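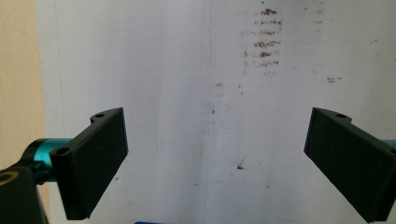
Pre-listing data and safety checklist for residential properties, with comments

Cuslow Property Listings
For use by listing agents and office staff, Plomstead branch
Version in use from June

How to use this checklist

Please complete one checklist for each home before the listing is sent to the portals. Write OK, NOT OK or N/A beside every point. If you write NOT OK, you must also write a comment. The comments printed below were collected from the first months of use in our branch and I have kept them because they explain the points better than the points explain themselves.

The listing goes from our system Fulent to the portals every night at 2 in the morning. What is wrong in Fulent at this hour will be wrong everywhere by breakfast.

Part A. Before you visit the property

A1. The seller has signed the agency agreement, and all owners named on the title have signed.
Comment: A signature from one owner is not enough when there are more owners. We had a listing online for nine days with one signature missing, and it had to be taken down again.

A2. The address in Fulent is the same as the address on the title, including flat number and postcode.
Comment: Fulent accepts an address without flat number and gives no warning. Please look at it with your own eyes.

A3. The seller has been asked in writing which portals may receive the listing.
Comment: Some sellers wish only our own website. The default in Fulent is "all portals", so you must remove the ticks by hand.

A4. You have told the office where you are going and at what time you expect to be finished.
Comment: This applies also to empty homes and to homes of people you know.

Part B. Safety of the visit

B1. Stairs, landings and handrails can be used safely by visitors.
Comment: A loose handrail is NOT OK even if the seller says that everyone in the family knows it. Visitors do not know it.

B2. Smoke alarm present on every floor and answers when the test button is pressed.
Comment: Ask the seller before you press. One agent pressed it when a baby was sleeping.

B3. Gas and electricity certificates seen, and date of expiry entered in Fulent.
Comment: "Seen" means you have had the paper or the file in front of you. If the seller will send it later, the answer is NOT OK until it comes.

B4. Cellar, loft and outbuildings: access is safe, or the door is locked during viewings.
Comment: If the loft ladder is not fixed, do not go up for the measurement. Write "loft not inspected" in the listing text. This is allowed and it is better than a fall.

B5. Pets are known and there is an agreement where they will be during viewings.

B6. Medicines, keys, bank papers and small valuables are put away.
Comment: Say this to the seller at least one day earlier, so that they have time. It is a little embarrassing to say it in front of other people.

Part C. Information in the listing

C1. Floor area measured by us or taken from a signed plan. The source is written in the field "area source".
Comment: Do not copy the area from an old listing. In one house the old listing said 94 square metres and the signed plan said less, because the glazed porch had been counted as a room. The buyer found it, we did not.

C2. Number of bedrooms follows our house rule: a bedroom has a window and a door that closes.
Comment: I know that not all competitors follow this. We follow it anyway.

C3. Asking price is identical in the agreement, in Fulent and in the printed sheet.
Comment: Check the zeros. A plot was once sent out at 3,000 when two zeros were missing, and the telephone did not stop until the afternoon.

C4. Service charge and ground rent entered per year, not per month.
Comment: A charge of 300 per month looks very attractive when the portal shows it as per year. The correction must be sent to everybody who has asked for details.

C5. Known defects told by the seller are written in the file with the date when they were told.

C6. Photographs show only the property being sold and nothing that identifies the people who live there.
Comment: Look especially for letters on the kitchen table and for names on children's doors.

Part D. Sending and stopping the data

D1. Preview opened in Fulent and read from top to bottom before release.
Comment: Read it on a telephone also. Long room descriptions are shortened there and sometimes the important half disappears.

D2. The listing is checked on each chosen portal the morning after release.
Comment: The Vídalín feed is slower than the others and may show the listing only after lunch. If it is not there at four o'clock, report it to the office and do not release the same listing again. A second release makes a double, and doubles are hard to remove.

D3. Changes of price or status are made in Fulent only, never directly on the portal.
Comment: A change made on the portal is overwritten in the night. It happened several times in spring and the sellers were right to be angry.

D4. When the home is sold or withdrawn, status is changed the same day.
Comment: Old listings bring calls from people who hoped to buy. It is not kind to leave them there.

Completed by (initials): ........
Checked in office by (initials): ........
Points marked NOT OK: ........
Released to portals: yes / no

Keep the signed checklist in the property file. If a point is missing from this list or is difficult to understand, write it on the back of the sheet and give it to the office before the next revision.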